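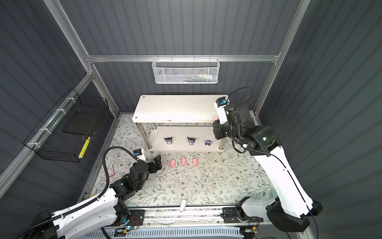
Pink pig figurines and a two-tier white shelf

Subject: Re: Measles catch-up sessions, Gernport and Atungate

Dear all,

I have now been through the figures from the Gernport surgery. There were 450 children on the recall list and 371 have had both doses. That is better than last year, though I wouldn't call it finished. Most of those still missing have had the first dose and never came back for the second, so these are not families who object to vaccines. They moved, or the letter went to an old address, or the only slot on offer was in the middle of a working morning.

I would put the money into evening sessions before we print any more leaflets. The leaflet is fine, but people who have read it still need an appointment they can get to. The Bùi pharmacy has offered its back room for two evenings in July, and the Atungate nurses are willing if their travel is paid. I make that 179 pounds in all, including the fridge hire.

Could someone check whether the room needs to be inspected first? The form on the health board's website is an old one and the link at the bottom goes nowhere.
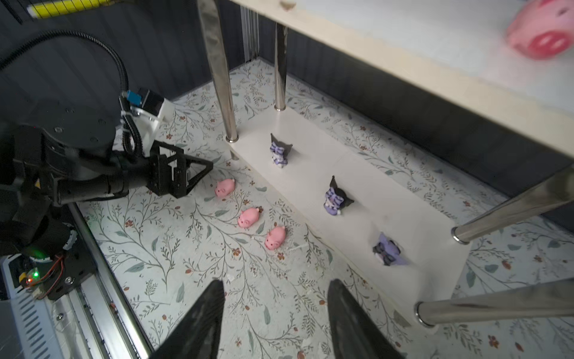
On 20 Apr 2019, a list member wrote:

> I am not against evening sessions, but Pristeveck tried them and
> only 15 people came to the first one. Would it not be better to go
> into the schools, where the children already are? We would need
> consent forms back in good time, I know.

Schools would suit the older ones. The trouble is that a good part of our list is under five, and we would miss them. I also think the Pristeveck session was badly advertised, as the notice only went up in the surgery itself.

I am happy to do both if the schools will have us. Please send me any dates that are no good in July and I will ring the pharmacy.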